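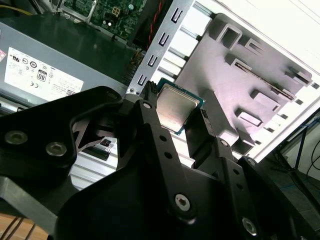

Will the Garnach button box work in a game that only sees one controller?

It will if you run it in keyboard mode. In that mode the box sends ordinary key presses, so the game thinks you're typing and your wheel or stick stays the only controller it has to deal with. You switch modes by holding the bottom left button while you plug in the USB cable, and the box remembers what you picked until you change it again.

Garnach button box for racing, flight and truck games

Hi, I'm Uchenna, and I make button boxes! The Garnach is the one I always wanted on my own desk: big square buttons you can find without looking, toggles with a proper clack to them, and knobs that turn in little steps so you can nudge your brake bias or your radio channel by feel. I spent years hunting for the pit menu on a keyboard in the dark (and hitting the wrong key, and leaving the race, and sulking). I don't do that anymore.

It plugs in with one USB cable and shows up as a game controller with no drivers to install. Open your game's control settings, click the thing you want to assign, press a button on the box, done. Most people are driving again before their tea is cool enough to drink.

What's on the front

Four toggle switches run along the top. Each one sends a short press when you flip it up and another when you flip it down, which keeps it in step with games that want a single press for headlights on and off. If your game wants the switch held on the whole time, there's a setting for that in the Joto app.

Below those are the square buttons, with clear caps you can pop off with a fingernail. Slide a paper label underneath and snap the cap back on. I include a printed sheet of labels for racing, flying and trucking, and a blank sheet for the rest of life. Kenta Hirano drew the icons and I'm very fond of the tiny windshield wiper.

Then there are the two knobs. They turn forever in either direction, and you can push them in like a button. I went through a lot of knobs to get here. The first ones felt lovely but skipped a step if you spun them fast, and that's maddening when you're trying to dial in fuel for a pit stop. The ones on it now keep up with me, and I'm not gentle.

Mounting it
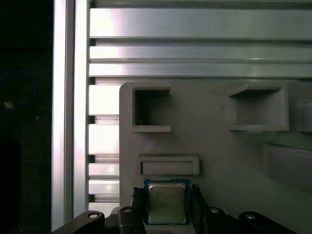
The Garnach comes with a desk clamp and a rig bracket in the same box, so you don't have to decide anything when you order. The desk clamp is a plain screw clamp with rubber pads and I've used mine on everything from a glass desk to an ironing board. The rig bracket is for people with an aluminum frame, and it's made for upright extrusion like that tall silver one, with the channel running up the middle. The bolts go through the bracket and into nuts that sit in the channel, and you slide the whole thing up or down until your hand lands on it naturally, then tighten. Measure the width of your slot before you order, please! I ship the most common size of nut, and if yours is different just put it in the order notes and I'll swap them for free.

The bracket tilts too. I like mine leaning back a bit so the labels face me. Lanying Tang, who flies helicopters on hers, has it nearly flat by her left knee, and that works great as long as your chair arms aren't in the way.

One tip on position: sit in your rig, close your eyes, and reach for where you think the box should be. Have someone put a piece of tape there. It's never where I would have put it while standing up.

The Joto app

You can use the box forever without installing anything, and lots of people do. Joto is a small free program for when you want to get fussier. It lets you save a profile for each game, change what the toggles send, set how long a press lasts, and turn the brightness of the backlight down for late nights. Profiles live on the box itself, so if you take it over to a friend's place it behaves the same way there. 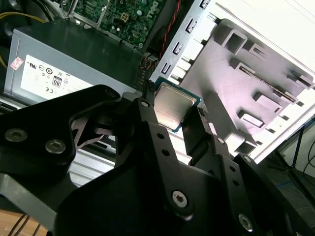

Joto can also swap profiles for you when a game starts. You point it at the game, choose the profile, and leave the app running in the corner. I know some of us are picky about what runs in the background during a race, so the app goes to sleep once the swap is done. If you'd rather have nothing running at all, push both knobs in together and step through your profiles by hand. The backlight blinks to tell you which one you've landed on.

Joto is for Windows only right now. On Linux the box works fine as a plain controller, and Reiko Ichikawa has written a neat command line script for changing profiles, which I'm happy to email to anyone who asks. I can't promise to fix it if it breaks (it's Reiko's baby), but it's been solid for me.

A few things people ask me about

My game forgets the buttons every time I start it. Nine times in ten the box is in a different USB port than before, and the game thinks it's a new device. Pick a port and stick with it. If you use a hub, get one with its own power supply, especially if your wheel is on it as well.

The lights come on but nothing happens in the game. You're probably in keyboard mode. Open a blank text document and press a button. If a letter pops up, unplug the box and hold the bottom left button while you plug it back in.

Can I get it in another color? The faceplate comes in black or a dark green I'm calling Agarwal green, after the street I lived on when I built the first one. I tried a white one and it glared in my eyes every time I turned a corner, so that's off the menu.
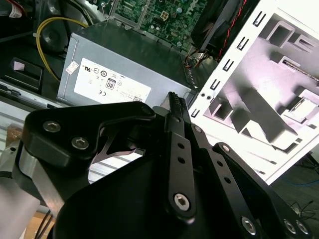 What comes in the box

The Garnach button box with faceplate fitted
A braided USB cable, long enough to reach from a rig to a tower on the floor
Desk clamp with rubber pads
Rig bracket with bolts and slot nuts
Printed label sheets, plus a blank one
A hex key for the bracket

Shipping and returns

I build these in batches and pack them myself, so orders go out on Tuesdays. If the page says "in stock" then it's on my shelf. If it says "next batch," the next one is planned for April, and you can leave your email to hear when it's ready. I won't charge you before then.

If you don't get along with it, send it back within a month and I'll refund you, even if you've stuck labels all over it. If a switch dies, write to me before you open the case. The switches unplug from the board without soldering, and I'd much sooner mail you a new one with instructions than have you poking around in there guessing. Every batch also gets a few spare caps, so if the dog eats one, just ask.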